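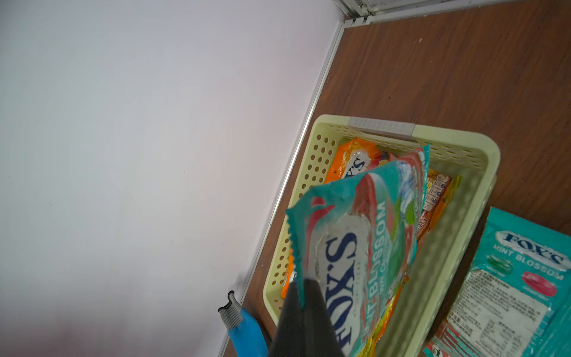

Sorting the Sweet Basket: Our Project Report

By Efren Lacson
December
6 min read
14 shares | 3 comments

Why we chose snacks

When our tutor asked each group at Plalstead to find an everyday storage problem and improve it, most people went straight for wardrobes and bicycle sheds. We went for sweets. The common room has a snack corner that everybody uses and everybody grumbles about, and we thought (rightly, I still think!) that a small problem you walk past every day is a better teacher than a grand one you have to go looking for.

The trouble with bagged sweets is that they won't behave. A box stands where you put it, but a bag slumps, slides under its neighbour and turns its name to the wall. The pale yellow basket, with its rounded corners and rows of little round holes in the sides, is a perfectly good basket, and I grew rather fond of it over the term. Fill it with crumpled packets, though, and you find yourself rummaging every time.

What was in the way

The Fox's bags gave us our best lesson. There is a teal Mint Blossom on the table top and a teal bag in the basket with "Blossom" on it too, and an orange Fox's bag lies behind that one. The name sits on a white oval on both the teal bag and the orange one in the basket, so it was no help at all for telling them apart. Colour did nearly all the work. We had planned to make printed name labels for every kind of sweet, and after one afternoon of trying it we dropped the idea and sorted by the colour of the wrapper.

Orange was harder, I'll admit. Besides the orange Fox's bag there is an orange and yellow packet on the right of the basket, and when the two are half buried you have to look twice. My own suggestion was to keep one of them in a separate tub, which the group voted down because it spoiled the look of the corner. I have forgiven them.

How we did it

We kept the method simple so that anybody could repeat it. One person named a packet, another fetched it out of the basket and laid it on the table, and a third kept the time. Then we put everything back and went again with a different arrangement: first all in a heap, then lying flat in layers, and lastly standing on end with the crimped edge uppermost, like files in a drawer. We made 300 fetches for the main trial and 90 more at the end, when we had settled on an arrangement and wanted to be sure of it. With the practice goes and a few muddled ones included, the notebook has 423 entries, and I copied up every one of them by hand.

What we found

Standing the bags on end was the quickest by a good way, provided the basket was fairly full. As soon as it was half empty they flopped over and we were back to a heap. Bhuiyan's shop, where we bought our supplies, keeps its bags upright with a strip of folded card between the rows, so we borrowed the trick and it helped a great deal. The layers looked beautiful and were hopeless to use, as whatever you wanted was always at the bottom.

We also asked people in the common room which arrangement they liked best, and had 65 replies. Most preferred the upright rows, although a surprising number liked the heap and said that rummaging was part of the fun. I don't know quite what to do with that, but it seemed only fair to write it down.

What we would change

We should have tried a second basket of another shape. The group working on the Rotham kitchen cupboards had a long shallow tray from Jilport which would have made a lovely comparison, and we only thought to ask for it in the last week, by which time it was full of tea towels. I would also start the notebook with proper columns from the first page, as I spent a whole evening working out what my own abbreviations meant.

My thanks to the group for their patience, and to everyone who answered our questions and left the basket alone while we were in the middle of a trial. The card dividers are still in the snack corner, and spare ones are in the drawer underneath.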